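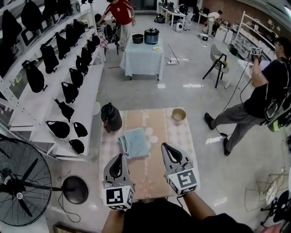
Sep 10, 2021

Equipment plan, second attempt. The first was returned with "why so many?" written next to every line, including the line for tape.

Hand-held grippers. We want 2 more pairs. Hakent quotes 700 a pair with the marker cubes already mounted. Skirkley is cheaper and sends the cubes separately, in a bag, with their good wishes. Joana wants Hakent. I want Hakent too but would like it minuted that I asked about the bag.

Backpack rigs: one spare. Nothing else in the budget stops a whole afternoon by being at the repair shop in Bragança. Lead time 7 weeks, which Vodby calls "express."

Cables. Long ones trail across the floor and between people's feet. Asked for clips and a shorter set. This is the cheapest item on the sheet and will get the longest discussion.

Tables: no new ones. Cloths are another matter. Towel folding on the flowered cloth is fine for now, but we need 3 plain ones to compare against, and they come out of consumables, where they will compete with batteries and lose.

Kitchen stuff (pots, plates, cups, jug): zero. Joana Vieira has offered to go round the secondhand shops, and I have stopped her at the word "fondue."

The actual robot arm stays on the February sheet. Vodby keep sending the brochure. I keep putting it in the drawer with the other brochure. Until there is floor space and a service contract somebody has read, people with grippers are our arms, and they bring their own lunch.

To do: get Hakent's quote in writing, ask if the price includes shipping, find out who approves tape.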